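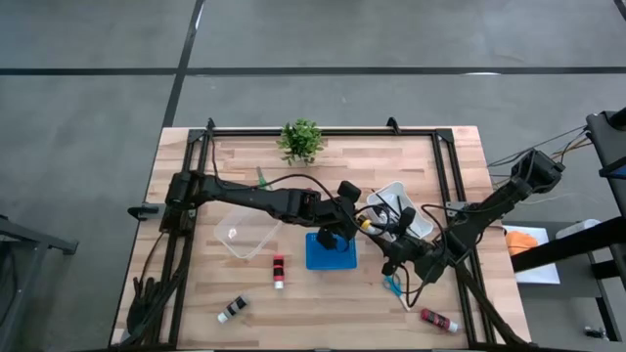
Pultent Two-Arm Bench Kit
User Manual, Section 4: Setting the Table and Running a First Sorting Session
Revised 01/07/2018

By this point you have bolted the frame together, hung both arms, and found the hex key that rolled under something. If you still have bolts left over, go back to Section 3. The bag holds the right number of bolts. We have had this conversation with a lot of customers.

This section covers clearing the work area, dressing the cables, pairing the hand controllers, choosing objects, and recording a first session. Allow an afternoon. The box says one hour, and the people who wrote the box have been spoken to.

4.1 Before You Switch On

CAUTION: The arms do not know where you are. Keep heads, hands, sleeves, and coffee outside the frame whenever the power light is on. A powered arm that looks asleep is holding a position and will leave it the moment someone bumps a controller.

1. Check that both arm bases are tight. Take hold of each base plate and try to turn it. If it turns, tighten it. If it doesn't, stop trying.

2. Plug the power supply straight into a wall outlet. It draws up to 600 watts when both arms move at once, and the cheap power strip under your desk already has enough to do.

3. Find the stop button and put it where the operator can slap it without looking. Every person in the room should press it once before the first session. Thabiso Ntuli, who runs our training days, makes visitors do this with their eyes shut. We recommend it.

4. Move each arm by hand, with the power off, through its full swing. You are feeling for drag. A stiff spot is nearly always a cable caught in a joint.

5. Fold both arms into the rest pose shown on the card in the lid pocket, then switch on. Expect a click from each shoulder and a short whir. A long whir means the arm was not in the rest pose, whatever you may believe about it. Switch off, fold again, switch on.

4.2 Dressing the Cables

Cables cause more support calls than motors, software, and pets put together.

1. Run each arm's cables along the outside of the links and leave a loose loop at every joint. The loop should look slightly too big. Customers with an eye for neatness pull it snug, and then the wrist turns and the neatness ends.

2. Tie the bundle at the middle of each link, never across a joint.

3. Bring the main bundles down off the table at the corners. Leave enough slack that the table can be nudged without unplugging anything.

4. With the power on and the speed dial at its lowest setting, drive each wrist to its limit in both directions. Watch the cables while you do it. You may watch the gripper later.

Note: Cable ties are supplied in one length, which is too long. Trim the tails flush. A trimmed tail left at an angle will find your forearm.

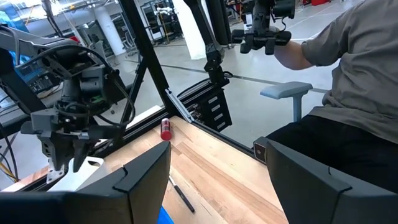
4.3 Pairing the Hand Controllers

Each arm is driven by its own hand controller. The left hand drives the left arm and the right hand drives the right arm. It sounds too plain to print, and it was added to the manual after an unhappy morning at the Motaung demo in October.

1. Set the operator's chair so that the whole table is in easy view. Adjust the armrests so that both elbows can rest. A first session is longer than it looks, and an operator with tired shoulders drives like one.

2. Pick up the left controller and hold the pairing button until the light stops blinking. Put it down. Do the same with the right. Pairing both at once will work perhaps half the time, and you will spend the other half wondering which half you are in.

3. Open the Werik console and choose Arms, then Mirror Check. Raise the left controller a little. The left arm should rise a little. If the right arm rises, choose Swap and try again.

4. Squeeze each trigger. The matching gripper closes as you squeeze and opens as you let go. Do this several times, slowly. The finger pads are soft, but the motor behind them has no manners.

5. Set Scale to Small. At this setting a large hand movement makes a small arm movement. New operators always ask for Large. Let them ask.

CAUTION: Press Hold on the console before putting a controller down. An arm that is not on hold will follow its controller to the armrest, to the floor, or into your bag.

4.4 Choosing Objects

The kit ships with the arms and frame and without a single thing to pick up. This was a cost decision by Anden, and we have learned to describe it as flexibility. You will need trays or baskets and a handful of small everyday items.

Good first objects are light, stiff, and cheap. Markers, brushes, and small bottles do well. Avoid glass, anything with a loose lid, and anything belonging to a coworker.

1. Put one basket in the center of the work area, where both arms can reach it. This is the target.

2. Put a second container on each side. These are for sorting, or for starting positions, depending on the task file you load.

3. Scatter the small objects over the rest of the table. Do not line them up. People line them up without meaning to, so do it once, look at your tidy row, and mess it up.

4. Check reach. With the arm on Small scale, touch a fingertip to the farthest object on each side. The rated reach in the spec sheet was measured by an optimist with the arm fully straight, and a straight arm can't pick up much.

5. Weigh anything you are unsure about. The limit for one gripper is 354 grams. The gripper will lift a little more than that and then, at a moment of its own choosing, it won't.

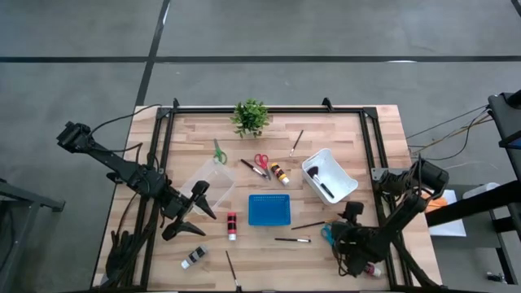
Clutter should go up in stages. Start a new operator with a few bottles and nothing touching anything else, and add the awkward items once those are landing in the basket. Thin things lying flat are the usual next step, and two flat things together are harder again. A pair of red-handled scissors next to a black paintbrush, for instance, asks the gripper to take one and leave the other, and it will want both. A bottle on its side is a separate skill from the same bottle standing up, so include each. A brush already sitting in a basket makes a decent late-stage task too, because the basket wall gets in the way of the fingers.

Note on scissors: Use blunt-tipped ones and lay them closed. Pick them up by the handles. Picking up by the blades is possible and makes an ugly noise.

Note on decoration: A small plant near the back rail is permitted if you can't be stopped. Artificial ones stand up better to an elbow joint. Leave it in the same place for a whole set of recordings or take it away for the whole set.

4.5 Recording a First Session

1. In the Werik console, choose New Session and type a name. The console will suggest "test". Your disk already has plenty of those.

2. Open each camera preview in turn. Every camera should show the target basket or the fingers of its own gripper. Wipe the lenses. A thumbprint on a wrist camera gives everything the look of a seaside wedding.

3. Bring both arms to the start pose and press Record.

4. Pick up one object, carry it over the target basket, lower it, and let go. Lower it properly. Dropping from a height counts as a release in the log, and the log will not tell you about the bounce.

5. Return both arms to the start pose and press Stop.

6. Mark the take Good or Bad while you still remember it. Dayana Barrera, our lead operator, has marked 1,918 takes on the bench kit and still marks each one before touching the next object.

7. Reset the objects by hand, with both arms on Hold, and go again.

CAUTION: Resetting is when people get pinched. Press Hold, say "hold" out loud, and wait for someone to answer. If you work alone, read the word off the console screen before you reach in.

4.6 If Something Is Wrong

The arm trembles when still. The base is loose or the gain is too high. Check the base first, even if you already checked it in 4.1.

The gripper closes but the object slides out. Clean the finger pads with a damp cloth. Let them dry. If the pads are shiny, replace them with the spare set.

The arm stops short of the far side. It has reached a soft limit. Limits can be changed under Arms, then Limits, by a person who has read Section 6. Vusumuzi Botha in support will ask you what is on the first page of it.

One arm lags behind its controller. Close the camera previews you aren't using. If the lag stays, swap the two controller cables and see whether it moves to the other arm, then report what you found.

Both arms freeze and the console shows a red bar. Someone pressed the stop button. Find out who and why before you release it.

For spare pads, cable ties, and the rest pose card (which everyone loses), use the order form at the back of this manual. Section 5 deals with calibration of the wrist cameras and should be read with the power off and the printed target sheet laid flat on the table.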